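Ticket 1040: GEDCOM-Import aus Zondis verdoppelt Großtante
Bereich: Import/Export
Status: gelöst (mit Fußnote)
Programm: Mavamlow, Version 8

Eröffnet, 9:12 Uhr

Guten Morgen zusammen,

ich ziehe gerade mit meinem Stammbaum von Zondis nach Mavamlow um. Der Export läuft durch, der Import läuft durch, das Programm meldet »0 Fehler«. Danach habe ich 80 Personen mehr als vorher. Ich bin seit Jahren auf der Suche nach neuen Verwandten, aber so hatte ich mir den Fund nicht vorgestellt.

Besonders betroffen ist meine Großtante Karoline. Sie steht jetzt zweimal im Baum, einmal mit Geburtsort und einmal ohne, und die zweite Karoline ist laut Programm die Mutter der ersten. Beide sind im selben Monat geboren. Eine Warnung gibt es dazu nicht. Gewarnt werde ich hingegen, dass mein Großvater »ungewöhnlich spät« konfirmiert wurde.

Was ich schon versucht habe:
Import in eine leere Datei: gleiches Ergebnis.
Export noch einmal gemacht, diesmal mit Zeichensatz UTF-8 statt ANSEL: gleiches Ergebnis, aber immerhin stimmen die Umlaute.
Funktion »Dubletten zusammenführen«: schlägt vor, Karoline mit ihrem Ehemann zusammenzuführen. Abgelehnt.
Rechner neu gestartet, weil das ja immer gefragt wird.

Nachtrag, 9:40 Uhr

Die überzähligen Leute haben alle etwas gemeinsam. Sie stammen aus dem Zweig, den ich damals von einem Vetter als eigene Datei übernommen und in Zondis angehängt habe. Der Vetter hat mit Vainio gearbeitet. Vainio vergibt seine Personennummern offenbar nach eigenem Gutdünken, jedenfalls fangen sie bei I70 an und machen dann Sprünge, für die ich keine Regel finde.

Nachtrag, 10:25 Uhr

Ich habe die Datei jetzt im Texteditor geöffnet. Davon wird überall abgeraten, und ich verstehe auch, warum. Bei Karoline findet sich eine Zeile 1 FAMC @F70@, die auf ihre Herkunftsfamilie zeigt, und weiter unten noch eine zweite, 1 FAMC @F8@. F8 ist aber die Familie, in der sie Ehefrau ist. Dort müsste FAMS stehen. Ein einziger Buchstabe, und die Frau wird ihr eigenes Kind.

Damit wäre die Mutter-Tochter-Sache erklärt. Die Verdopplung noch nicht. Ich vermute, Mavamlow merkt beim Einlesen, dass niemand von sich selbst abstammen kann, und legt diskret eine zweite Person an, statt sich zu beschweren. Kann das jemand bestätigen?
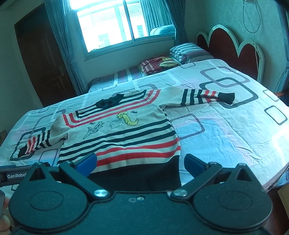 Grethe Hjaltadóttir, 11:03 Uhr: ja, kann ich bestätigen. Mavamlow löst Zirkel beim Import auf, indem es eine Kopie anlegt, und zwar für jede Person, die am Zirkel hängt. Das steht sogar im Handbuch, allerdings im Kapitel über den Ausdruck von Ahnentafeln. Bitte nicht von Hand zusammenführen, sonst wandert der Fehler nur eine Generation weiter. Du musst an die GEDCOM-Datei. Such nach Personen mit zwei FAMC-Zeilen und vergleiche sie mit den HUSB- und WIFE-Einträgen der jeweiligen Familie. Wer dort als Ehepartner steht, bekommt FAMS. Vorsicht bei Adoptionen, da sind zwei FAMC völlig in Ordnung. Und arbeite um Himmels willen an einer Kopie.

Antwort, 11:20 Uhr

Danke! An einer Kopie arbeite ich. Inzwischen an der dritten, die Dateinamen werden nicht besser (»stammbaum_neu_wirklich_neu.ged«).

Antwort, 14:48 Uhr

Alle doppelten FAMC-Zeilen durchgesehen. Eine echte Adoption war dabei, die habe ich stehen lassen. Dann neuer Import in eine leere Datei: Personenzahl stimmt mit Zondis überein, Karoline ist wieder einfach vorhanden und Tochter ihrer Eltern. Der Großvater ist weiterhin ungewöhnlich spät konfirmiert.

Eine Sache bleibt. Der Ort Mestcombe, wohin ein Bruder ausgewandert ist, erscheint im Ortsverzeichnis jetzt dreimal - einmal richtig, einmal mit Leerzeichen am Ende und einmal als Vorname. Den Vornamen habe ich gelöscht. Das Leerzeichen sieht man nicht, es stört mich trotzdem.

Grethe Hjaltadóttir, 15:10 Uhr: Extras, Orte, Bereinigen. Vorher den Haken bei »Ähnliche Orte automatisch angleichen« rausnehmen, sonst liegt Neustadt überall im selben Kreis.

Antwort, 15:31 Uhr

Haken war drin. Jetzt ist er draußen, und Mestcombe gibt es nur noch einmal. Von mir aus kann das Ticket zu. Die Notizen zu den Taufpaten sind beim Import übrigens nach 80 Zeichen abgeschnitten, dafür mache ich ein eigenes auf.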